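Walk-through, ground floor activity room, Tesen building, Flemwood
Mon 22 October
Inspected by: Ilham Purba
Comments reviewed by: Abdelilah Hamdy

Scope: floor surface, walkways, electrical leads at floor level, stored furniture, items leaning on walls, indoor footwear. Ceiling and HVAC are on a separate sheet.

Ratings: **OK**, **Action** (fix before next use), **Monitor** (check again at next walk-through).

## 1. Floor and footwear

- [x] Tiles free of chips and lifted edges. **OK**
- [x] Floor clear of spills at start of inspection. **OK**
- [ ] Slip notice posted at entrance. **Action.** The September notice came down with the old bulletin board and was not replaced.
- [x] Indoor slippers available. **OK**
- [ ] Slippers returned as pairs, heels together, toes pointing away from the user. **Monitor.** Loose pairs were recorded twice in September. The agreed place is the near edge of the flat board.

The tiles have a glossy finish and offer little grip to smooth soles. Slippers with worn treads are to be withdrawn, both halves of the pair, and entered on the replacement list. Sembiring supplies the replacements; allow 6 working days.

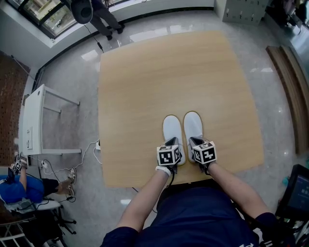 The board itself is acceptable as a slipper station provided it stays flat on the tiles. Rock each corner by hand. If any corner lifts, check the underside for grit before putting the board back. Its edge is a step in height, so keep it out of the direct line from the door to the window.

## 2. Electrical leads

- [ ] Power strip under the white table positioned against a table leg or wall. **Action.** Strip is on open floor.
- [ ] Slack in white cables taken up. **Action.** Coils extend over the tiles. Use hook-and-loop ties, not tape.
- [ ] Black cord along floor covered or rerouted. **Action.** Cord cover on order from Undine, 80 inches.
- [x] No strip plugged into another strip. **OK**
- [x] Total load on strip below 2,000 watts. **OK.** Highest reading during the check was 69 watts.

A.H.: Agree on the cord. Until the cover arrives, unplug it and hang it up at the end of each day. Please also add the strip to the monthly test list, as it was missing from the last one.

## 3. Furniture and storage

- [x] White table stable, legs tight. **OK**
- [x] Table label legible. **OK**
- [x] Chair with white cushion: base sound, no play in the seat. **OK**
- [ ] Folding chairs stacked clear of walkway. **Monitor.** Stack is in the corner and acceptable at its present size. Do not add to it.
- [x] Locker cabinet doors close fully. **OK**
- [ ] Long wooden board along the right side secured. **Action.** It leans on the wall with no restraint. Lay it down or fit a strap.
- [ ] Monitor stand clear of small items at floor level. **Action.** Keep the tiles beside the stand clear.

A.H.: Strap preferred for the board. Laying it down takes up walkway.

## 4. Window side and hanging lamp

- [x] Window sill clear. **OK**
- [x] Window opens and latches. **OK**
- [ ] Circular lamp: cable and ceiling fixing checked. **Monitor.** Cable sheath intact. Fixing could not be reached without a ladder.
- [x] Brown wall panel firmly attached. **OK**

## Open items

1. Slip notice: Purba
2. Power strip and cable ties: Purba
3. Cord cover: Hamdy, with Undine
4. Strap for long board: Hamdy
5. Floor beside monitor stand: Purba
6. Ladder access to lamp fixing: to be scheduled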